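The Lennox had been printing visitor badges for the Bramau ferry office since July, and it had 2797 of them behind it when it began to leave a word out. The word was Visitor. Every card came out with a name, a date and a blank strip.

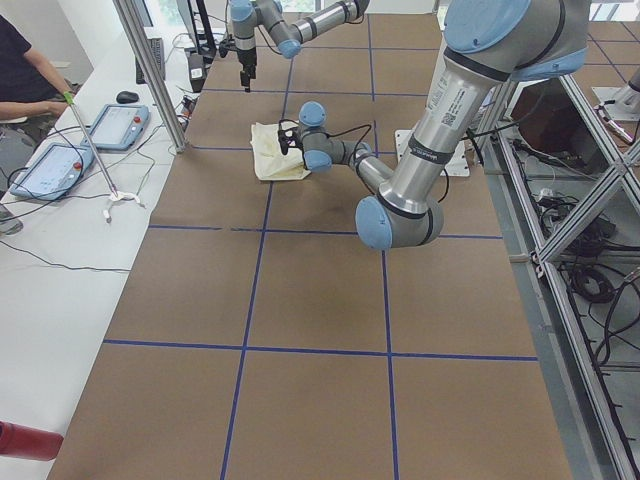
Cloth on the taped table

The clerk changed the ribbon and installed the driver again. The next two cards were the same.

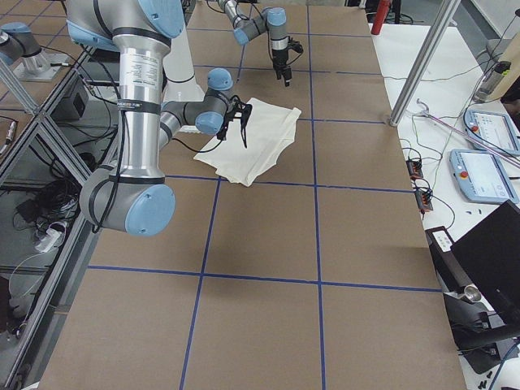
Clallano Card Services – Writers' Club

She rang Testatik, who had sold them the printer. They told her to clean the rollers. She did, and printed her own card as a test. It said Resident. 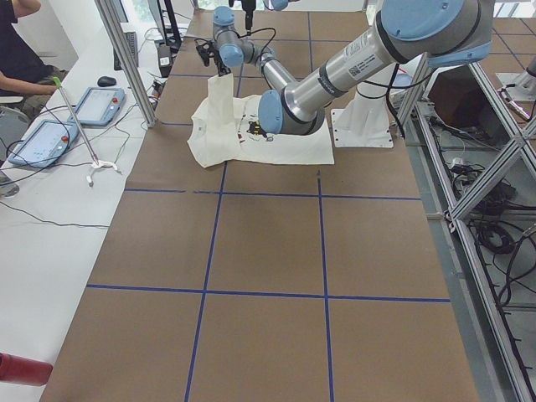

Robot arm at the work table

She had lived in Bramau for four days. She put the card on a lanyard – a blue one – and went down to meet the ferry.

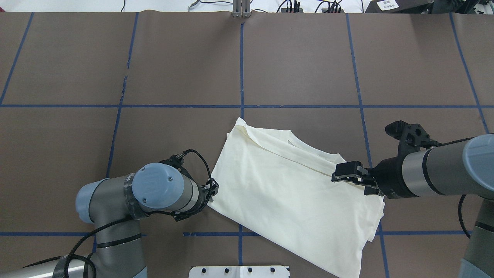
How many cards were left in the tray?
The clerk had 2000 that morning, and she locked them in the cupboard before she went out.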